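How I score a fight at home

I started scoring MMA bouts from the couch in August, and I'm hooked! Grab a pen and draw one row per round.
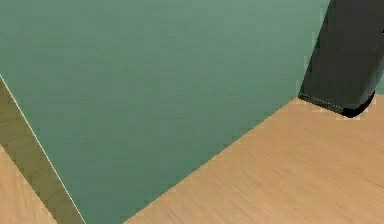
Winner gets 10, loser usually gets 9. Write it down before the replay.

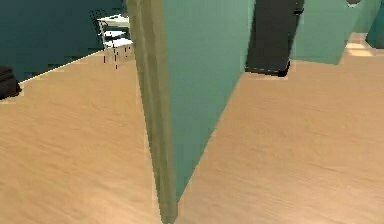 Teal wall, pale wood floor

Damage comes first, so don't get dazzled by takedowns. 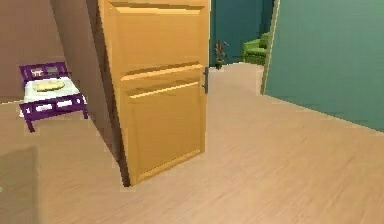 Shadowbox a close round if you're stuck. Leave the door partly open like that one and listen for the bell.

Then add it up.

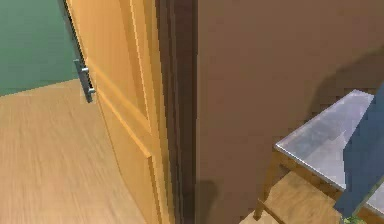 Can a round be 10-8?
Sure, when one fighter dominates.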